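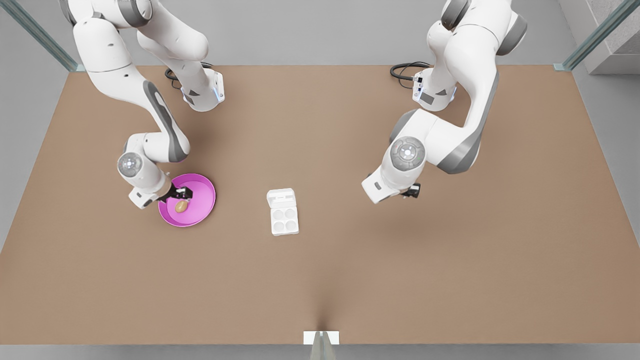
Hsiu-ying Liao
Doctoral researcher and corresponding author, Brarko Robotics Group

Figure 4. The egg task in Skatutari, with the right gripper over the bowl and the carton still empty. Right and left are the robot's own throughout.

4.3 Which arm should go?

I've put off the egg task until now because it's the one I argued about most with my co-author Esben Bisgaard, and I wanted the simpler tasks out of the way first. The instruction the policy gets is short: put the egg in the carton. It doesn't say which arm to use, which of the four cups to fill or how hard to squeeze. All of that the policy has to sort out for itself, and the first of them is what I care about in this section.

Both arms are mounted towards the far side of the table and either one can do the job from a good many starting layouts. With the bowl where it is in Figure 4 the right arm is the sensible pick, and I don't think anyone would quarrel with that. Move the bowl across to the other side of the carton and it ought to be the left. The trouble is the strip in between (we called it the dithering zone in our notes, and the name stuck), where a policy trained on a mix of both will quite happily start one arm, change its mind and start the other. In our early runs the two of them would sometimes set off together and meet over the bowl. I lost a whole January to this!

Ruline, as set out in section 3, adds a small head that picks an arm at the start and then has to pay a cost if it wants to swap. The cost falls away once the chosen gripper has let go, so a proper handover is still allowed. What we wanted to know is whether that little bit of stubbornness helps, or whether it just makes the robot stick with bad choices for longer. Esben was firmly in the second camp. I'd like that on record.

Training used 3,520 simulated demonstrations, all scripted, with the bowl and the carton moved to new spots each time. I wrote the script so that it took whichever arm had the shorter reach and flipped a coin when the two were close. Looking back I'm not sure the coin was a good idea, and I'll return to it in a minute. For testing we kept back 40 layouts that neither policy had met, and ran both policies on the same ones. The plain policy has the same network and the same demonstrations as Ruline, just without the arm head. A run counts as a success if the egg ends up sitting in any cup, upright or on its side, with both grippers clear of it.

The plain policy failed on 8 of the 40. I went through every one of those by hand, and most were the dithering I've described: a late swap, then a grasp made in a hurry from a poor angle, then an egg skating round the inside of the bowl. With the arm head switched on the failures came down to 6. That's a smaller gain than I'd hoped for and I'm not going to dress it up. On a test set this size two runs could easily be luck, and we'd want a good deal more testing before claiming anything from the success count alone.

Where I do think the head earns its keep is in how the runs look. Ruline's idle arm stays put. In the plain policy the spare arm twitches and drifts whenever the working one slows down, and it slows down a lot near the rim, where the fingers have to go in without nudging the bowl along the table. Getting past the rim was by far the fussiest part of the whole task for both policies. The bowl is shallow, so there isn't much wall to clear, but an egg that has rolled up against the side leaves hardly any room for the outer finger. We tried teaching the policy to tip the bowl first and gave up on that fairly quickly.

Now the coin. Esben pointed out (rightly, annoyingly) that my script had put the indecision into the data in the first place. If the demonstrations always used the right arm for close calls, the plain policy might never have dithered at all, and Ruline would have had nothing to fix. I agree with him as far as the egg goes. My answer is that people don't demonstrate that way. Sit someone down to steer two arms and they'll use either hand for an object in the middle, so data gathered from people will have the coin in it whether we like it or not. We haven't tested this with human demonstrations yet, and until we do it's my hunch against his.

One last thing on how the task is scored. The simulated shell can't crack, so a heavy squeeze costs the policy nothing, and I'd expect a few of our successes to be breakfast on a real table. We logged finger force in every run and the traces are in Appendix C, alongside the layouts that beat both policies.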